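OK friends, the rec volleyball season at Erncombe is over, and I promised several of you a proper writeup of how the co-ed league works, so get comfortable. This is going to be a thread. (1/12)

First, some background for anyone new. I've played in the Erncombe league for 8 seasons now, all of them in the lower division and most of them in the same pair of knee pads. I love it more than is reasonable for a person who still can't reliably serve overhand. (2/12)

The league is six-on-six, indoors, and you need at least two women and two men on the floor at all times. If you show up with 5 you can still play, but the empty spot counts as an out when it comes around to serve. We've done this more times than I'd like, usually during flu season, and I'm sorry to say we did it twice this winter. (3/12)

Matches are best of three. First two sets go to 25, third one goes to 15, rally scoring throughout. There's a hard cap on the clock so the next teams can get on, and when the buzzer sounds you finish the point you're on and that's your score. Please don't argue with the ref about this. The ref is a college kid who would like to get home and eat dinner. (4/12)

My team is called Fandesgate, after the road the old gym was on, and we finished fifth. Fifth! Last year we were dead last and lost a match to a team that had borrowed two players from the bleachers. So you can imagine the noise in the parking lot. (5/12)

The match everyone asks me about is the one against Rastogi, the hardware store team. They're tall, they practice (who practices??) and they have a middle blocker with arms like a pair of canoe paddles. We dropped the first set 25 to 19 and I thought well, that's that, at least there's pizza after. (6/12)

Then we won the second one. I don't have a great explanation. Our passing got cleaner, we quit trying to hit through the block and started tipping over it into that soft spot behind, and they got a little rattled. The third set went to 15–13 and I'm not going to tell you who shanked the last ball into the divider curtain, but she's writing this thread and she still had a wonderful time. (7/12) 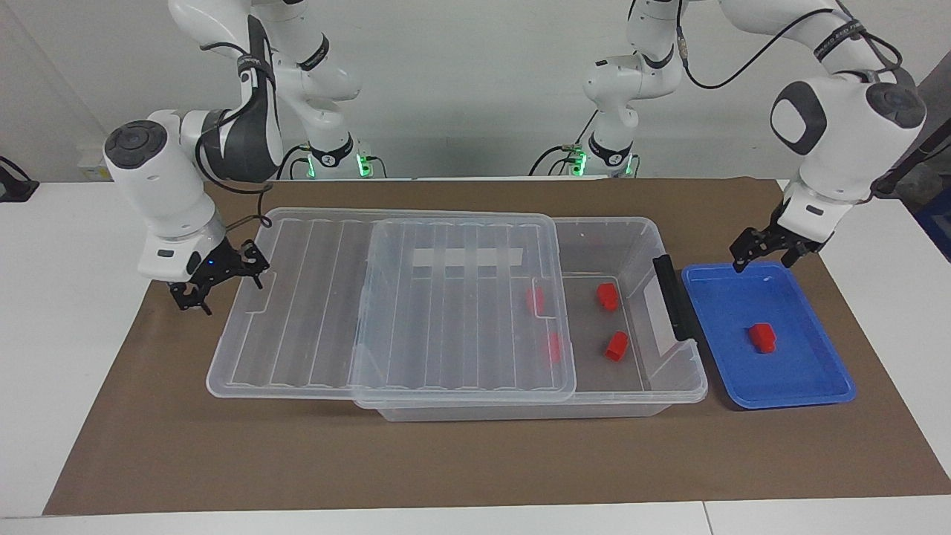
SIGNING UP FOR SUMMER (8/12)
Registration for the July session is by team or as a free agent. If you don't have a team, please, please do the free agent thing and don't be shy about it! Half of Fandesgate started out as free agents. You fill in your position if you know it, or just put "anywhere," and a captain will call you. I put "anywhere" my first year and ended up setting, which I had never done, and I've been setting ever since.

WHAT TO BRING (9/12)
Court shoes with clean soles, since they do check at the door. Knee pads. Water, and more of it than you think, because the gym fans move the hot air from one end to the other and that's all they do. A dark shirt and a light shirt in case the colors clash. The league supplies game balls but not warm-up balls, so every team needs a couple of its own. Ours are on their third life and a bit egg-shaped.

FINDING THE GYM (10/12)
We're in the Proster building now, the long one past the car wash, and the mailing address is 3124 if your phone wants a number. Use the side door. The front door looks like it should work and it doesn't. Park in the back rows if you can — the spots closest to the building belong to the dance studio, and they have a lot of small kids to load up between classes.

A word for the nervous folks. I get a message every season from somebody who hasn't played since high school and is worried about holding everyone back. Come to the lower division. We have people who learned to pass in September and were taking serves by Christmas. You'll get a ball in the face at some point and somebody will bring you a paper towel, and then it's your turn to rotate. (11/12)

That's everything I can think of. If I forgot something, ask below and I'll answer when I'm off work. If you played against us this year, thank you, it was a real pleasure, and Rastogi, we would like a rematch once my shoulder stops clicking. (12/12)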